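18th January
Stamero workshop, Stastville. Notebook 2, Aarti Rajput

Nishad gearbox, strip and check

Input shaft out this morning with Eifion. Front bearing has brinelling on the outer race, two spots opposite each other, the usual result of standing on one side of the shed for years. Rear bearing fine. Both to be replaced anyway, same part number as the 2017 rebuild.

Layshaft end float measured three times: 0.30 mm, 0.31, 0.30. Sneha's note from June has 0.22 with the old thrust washer. The washer is worn on one face only. New one to be cut from bronze, oil groove copied from the original, not from the drawing. The drawing shows the groove going the wrong way.

Second gear: light pitting on four teeth, drive side. Dressed with a stone, blued, meshed by hand. Contact patch sits toward the heel. Leave it until the new bearings are in, then blue again before deciding on shims.

Selector forks straight. Detent springs 2 mm short against the spare set. Use the spares.
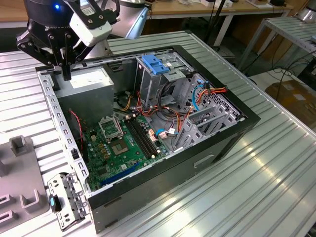
Desktop tower on the bench, side panel off.

Engine

Crank back from grinding. Mains are all on size, number three big end 0.01 mm over. Brijesh says to scrape the shell to suit. I would send the crank back, but the grinder is booked up and he has done it before. Scrape it, then check with Plastigage on the first assembly.

Block pressure test at 30 psi, held 200 minutes, no drop on the gauge. One weep at the rear core plug on the first attempt, cured with a new plug and sealant. Old plug kept in the tray with the head studs.

Oil pump gears: side clearance at the limit. Lap the cover on the surface plate and measure again before ordering anything.

Paint

Ankit has the scuttle in primer. Wants another day before flatting. Stinano sample panel is too blue against the patch we found under the dash rail. Asked for a remix, less blue, same gloss.

To do
Bronze bar, 300 mm
Bearings, front and rear
Torque wrench back from calibration?
Ask Brijesh where the layshaft puller is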